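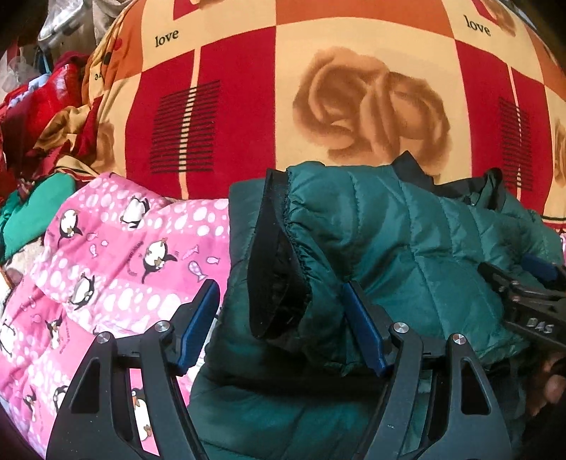 Boreo has released version 11 of its gateway software for private cellular networks, adding remote management for sites that run without technical staff. The update is available now to customers with an active support plan.

Gateways running the new version can be set up, patched and restarted from a single console. Until now, operators had to log in to each unit separately or send someone out with a laptop. Boreo says the console works over a cellular backup link as well, so a gateway that loses its main connection can still be reached.

The software was tested with Fernandes, a cold storage operator that began moving its warehouses off Wi-Fi in April. The company has 1241 handheld scanners and door sensors on its private network, and 1179 of them had been moved to the new software when the test closed. The rest are older scanners that need a firmware update first.

Version 11 also changes how traffic is sorted. Administrators can give a group of devices its own share of bandwidth and set a limit on how much it can borrow from other groups. Rules are written once and copied to every site, with local exceptions where needed. Existing rules carry over, but Boreo recommends checking any that use custom port ranges — these are read in a different order than before.

Hardware support is wider too. The release runs on Boreo's own gateways and on 2 models from Rorden, the R-series indoor unit and its weatherproof version. Support for Gestulmont radios is still in beta and is limited to data traffic. Voice calls on those radios should stay on the previous version.

Customers upgrading from version 9 or earlier must install version 10 first. Each gateway restarts once during the upgrade, and saved settings are kept. Release notes and the upgrade guide are in the customer portal under Downloads.

Posted 5 Sep 2026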